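Folding vs hanging light shirts - who's right here

redton71
Posted Monday
Moved to a place with no closet to speak of, 3 drawers total. Roommate says hang everything on a rail, I say fold. Light cotton stuff creases either way. What do you all do

nedent
Fold. Rails fill up in a week and then its a pile on the chair anyway.

Loltside
Hang. Sorry. Folded cotton = ironing twice.
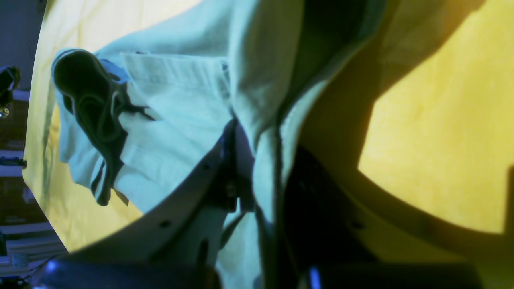
lepik_18
Folding works if you start flat, most people dont. Lay it out, smooth from the middle, sleeves in, then thirds. Any dark strap or trim goes in last, on top - leave it bunched in loops like the navy piece on that pale blue one and you're pressing lumps into thin cloth. Bright yellow under a pale garment is good too, easy to see your edges. I use an old bedspread.

Loltside
Thirds gives you two creases right down the front. Half, then roll.

lepik_18
Rolling is for suitcases

nedent
^ disagree, I roll tees. Wouldnt roll a collar tho

redton71
ok so fold the thin stuff, hang anything with a collar?? Roommate wants a 500 dollar wardrobe, trying to avoid that

Loltside
Get a tension rod. 18 bucks, done

redton71
Will measure teh alcove tonight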